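# Two-Arm Build, Handout 4: Cables, Tape and the Shirt

Praltow Shared Workshop, evening course. Notes by Saturnino Sarmiento. Revised 15th January after the September group found all the mistakes in the old version and told me about them one at a time.
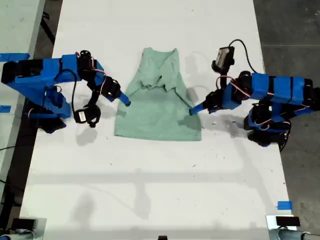
## What you should have before you start

- Two assembled arms, motors numbered, every joint moving freely by hand with the power off
- Two wrist cameras on their brackets
- Blue painter's tape
- One shirt you don't love

If your arms aren't assembled, go back to Handout 3. If they are assembled and you have screws left over, also go back to Handout 3.

## 1. Placing the arms

The arms face each other across the work area. Set them far enough apart that a shirt lies flat between them, and close enough that both grippers can meet in the middle. Find this distance with the power off, by moving the arms yourself. Last term one pair worked it out on paper to the millimeter and then clamped the bases on backwards.

Once you're happy, tape the positions on the table. Somebody will want the table for something else before next session, and your arms will be put back "pretty much where they were." Pretty much is a new setup. Everything you recorded belongs to the old one.

Painter's tape only. The table at Fladier Street still has a rectangle of duct tape glue on it that collects crumbs.

## 2. Wrist cameras

The brackets fit more than one way around. Pick an orientation for each arm, write it on the sheet, and leave it alone. The two cameras don't have to match each other. Each one does have to match itself from one session to the next, and this is where people come to grief.

Check three things with the arm stretched out, then again with it folded up:

1. The gripper tip is in view.
2. The bracket clears the forearm.
3. The cable has slack.

## 3. Cable slack

Too little and the arm unplugs its own camera. Too much and the gripper picks up the cable, with far more confidence than it ever picks up a shirt. Leave a loose loop at the wrist and walk every joint through its full range before you tie anything down. Use the reusable ties (drawer 7). You will be redoing this.

Motor wires: same idea, less room. If a joint twitches when you wiggle a connector, the connector is the problem. Please don't retune the motor first. I have watched this take a whole evening.

## 4. The shirt

Start with a soft, plain one. Lay it with the neckline away from you and the hem toward you, and smooth the lower part. Wrinkles across the chest are fine to leave for the first runs, and useful later, when you'll want the arms to deal with them.

Bring each gripper in from its own side and stop it next to the fabric before you try any pinch. Left arm first, then right. Moving both at once comes in Handout 5, along with the apology to the motors.

Common trouble:

| What you get | Look at |
|---|---|
| Gripper closes on air | Height. It's nearly always height. |
| Gripper grabs the table | Also height |
| Shirt slides away | Approach is too low and too fast |
| Arms argue over the middle | Bases too close, or you skipped section 1 |

## For next time

Record 13 runs of the approach, no pinch. Save them under your pair's name. "test_final_new" is taken. Read the Chowdhury notes up to the part on calibration and bring the Skosum power supply back if you borrowed it. It's the only one with a working switch.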